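Wosham, day four or five

Thu 9 April

Quick one before the bus. Power goes off at ten here so typing fast, will fix the spelling later (I won't).

So we finally got to Wosham. Two buses and then the back of a pickup for the last stretch, sitting on onion sacks. The road is bad after the second bridge. Not dangerous bad, just teeth bad. If you get carsick take the pill at the bridge, there's a tea stall there and the driver stops long enough for one cup.

I'd booked through Brurneneck, the little outfit that works with the herding families up on the plateau. Found them back in January after reading a forum thread that was mostly people arguing about tents. They don't have a proper website, you write and then wait. Took them nine days to answer and then the answer was one line long, "yes come, bring socks." Good advice. Bring more socks than that.

What you get for the money: a place to sleep in a family compound, all meals, a guide for the walks, and a share goes to the grazing fund. I paid 1455 for the two of us for the week, everything in except the bus. There was a cheaper option at 1145 without the guide. Don't do that one. The paths up there split every ten minutes and none of them are marked.

Mornings start early. Goats first. You hear them before it's light, then the gate, then somebody pounding grain. I was given a stick and told to walk at the back, which I think is where they put people who can't do any harm. Walked to the upper wells and back, my knees have opinions. Lunch was sour milk and flat bread, then more sour milk. I like it now. Took me three days.

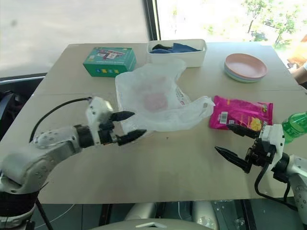 Afternoons are slower. Too hot to walk so people sit, mend things, talk. A lot of the talk is about the market at Qudah, whether prices are up, who's going, is there room in the truck. We went along on Tuesday. Livestock on one side, everything else on the other, and a row of women selling beadwork under a tin roof. I bought two bracelets and a belt that doesn't fit. Paid the asking price for the bracelets, got laughed at, bargained for the belt, got laughed at more.

One thing I kept chewing on. Everything I'd read beforehand made this place sound either scary or like some kind of museum. It's a town with a phone shop and a very loud church and kids doing homework on the step. The herders check the weather on their phones same as me. I was a bit embarassed by what I'd packed, put it that way. Water filter, whistle, three flashlights. Used one flashlight.

Practical stuff, since people asked last time:

Cash only. Nearest machine that worked for me was in Qudah, and it was empty the first time.

Ask before taking pictures of people. Some say yes, some say no, a few want a print mailed back. I have a list of addresses now and I will do it.

Nights are cold. Really. I slept in my jacket.

The walk to the Nindenel rocks is the long one, leave before sunup and carry your own water. There are steps cut near the top, 101 of them if the guide is right, I lost track and lay down. View goes on forever. We saw a storm way off on the far side that never came near us.

Bus back from Wosham goes when it's full. Ours had 42 people on a good day, so the driver said, and he looked pleased about it.

Not sure yet if we're staying through the weekend. There's a wedding and we've sort of been invited, or told about it in a way that sounded like invited. Need to find out what you bring. Sugar, I think? Will ask tonight. Bus is honking, more when I've got a signal agian.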